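What Happens When a Store Can't Pay Its Bills?

A store has to pay for a lot of things. It pays rent for the building. It pays the people who work there. It pays other companies for the goods on its shelves. When a person or a business owes money, that money is called a debt. The person or company waiting to be paid is called a creditor.

Most of the time, debts get paid. Sometimes they don't. If a business owes much more than it has, it can ask a court for help. This is called bankruptcy. Bankruptcy is a set of rules for sorting out debts in a fair order. It is not a crime.

Let's follow one store through it.

Valeriano Esteban ran a shop called Staltden. It sold vitamins and other health products. He owed $2,862 to a supplier named Skinar and $258 to Dotgate, the company that ran the shop's website. He also owed rent to his landlord, Van Leeuwen, and he had a large bank loan. In May he filed papers with the bankruptcy court.

Step one: Everybody stops

As soon as the papers are filed, most creditors have to stop trying to collect. They can't keep calling and asking for money, and they usually can't start a new lawsuit over the debt. Lawyers call this the automatic stay. "Stay" is an old word for "stop."

Step two: Making the lists

The owner writes down everything the business owns and everything it owes. Things that are owned are called assets. Cash is an asset. So are shelves, computers, and any goods that have not been sold. Leaving something out on purpose can get an owner into serious trouble.
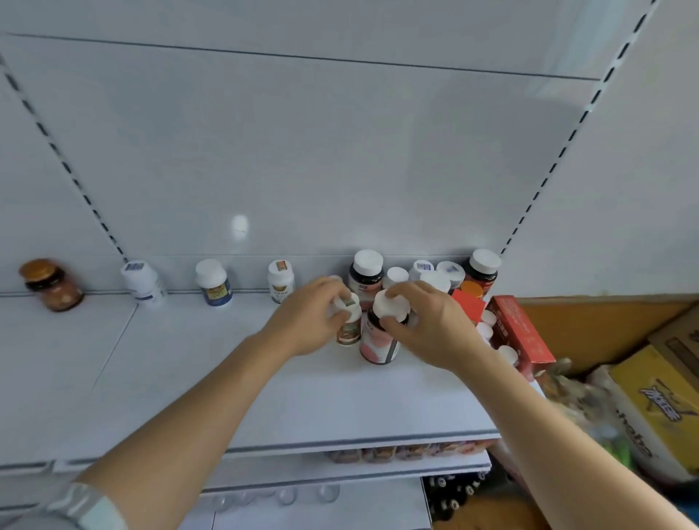
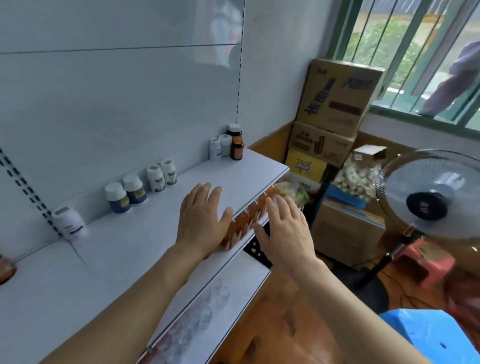
Bottles on store shelves. Unsold goods are one kind of asset.

Step three: The trustee

In the kind of bankruptcy Staltden used, a person called a trustee takes charge of the assets. The trustee sells what can be sold and puts the money in one place. The trustee does not work for the owner, and does not work for any one creditor either.

Step four: Who gets paid?

The law puts debts in order. A lender that was promised a certain item, such as a delivery van, usually has first claim to that item. Next come some special debts, such as certain wages and taxes. Ordinary bills come later. Creditors in the same group share what is left.

When Staltden's goods and shelves were sold, there was $3,004 for the ordinary bills. The bills added up to far more than that, so Skinar, Dotgate, and the others each got part of what they were owed. The shop closed.

Does every business close?

No. Some businesses use another kind of bankruptcy. They stay open and make a plan to pay back part of their debts over time. Creditors may get to vote on the plan, and a judge has to approve it.

Words to know

Asset: something a person or business owns
Creditor: someone who is owed money
Debt: money that is owed
Trustee: the person who takes charge of the assets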